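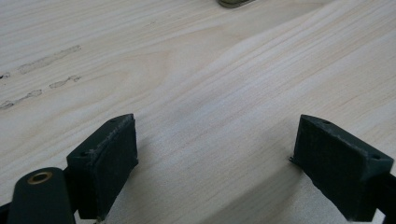

The tabletop. Pale, streaky, and my favorite thing in the apartment right now.

Welcome to the table page! I promised the folks on the Stalidley swap board that I'd put this up in August, and I kept getting distracted by the table itself (I eat at it, I work at it, I've been known to nap on it). So it's one picture for now, with a lot of chatter underneath, and I'll keep adding notes as people write in.

The grain
Look at those long wavy bands! They run on a slant, lower left up to the upper right, and then in the middle they bend into one big soft curve. I had a plain white table for years and never once looked down at it. Now I drink my coffee and follow the lines with a finger like a kid with a road map.

The color
The listing called it "natural," a word that covers an awful lot of ground. I'd say creamy blond, with faint streaks of peach and tan. There's a rosier band by the curve, and it's the part I always steer visitors toward. My curtains are a dusty pink that never went with anything in this room, and they finally have a friend.

The finish
It looks matte, and I want to keep it that way. I had a glossy desk once and spent my life wiping fingerprints off it. For crumbs I use a soft cloth, barely damp, and then a dry one. No spray. If you have a wax you love that doesn't leave a shine, please write and tell me, I've tried 2 and wasn't wild about either.

Where it came from
A secondhand place called Pedari, out past the Sánchez bakery. I went in for a lamp on a Sunday and came out with a table - and no lamp. The tag said item 929, and I still have the tag in a drawer somewhere. They were asking more than I wanted to spend, so I walked to the bakery, ate a roll, walked back and paid it.

Getting it upstairs
I live on the third floor and the stairs turn twice. We took the legs off in the lobby, carried the top up on its side wrapped in a quilt, and rested on every landing. It took until 7 in the evening and then we ate noodles on the floor, too tired to put the legs back on.

What goes on it
Placemats, always. I bought a set of woven ones from Itetti and they're just thick enough for a hot bowl. Three of you have asked about a tablecloth and the answer is no! I didn't haul all that grain up the stairs to cover it with checks.

Next on the list is chairs. I have my eye on a pair at Pedari, and if they're still there next weekend they'll get a page too.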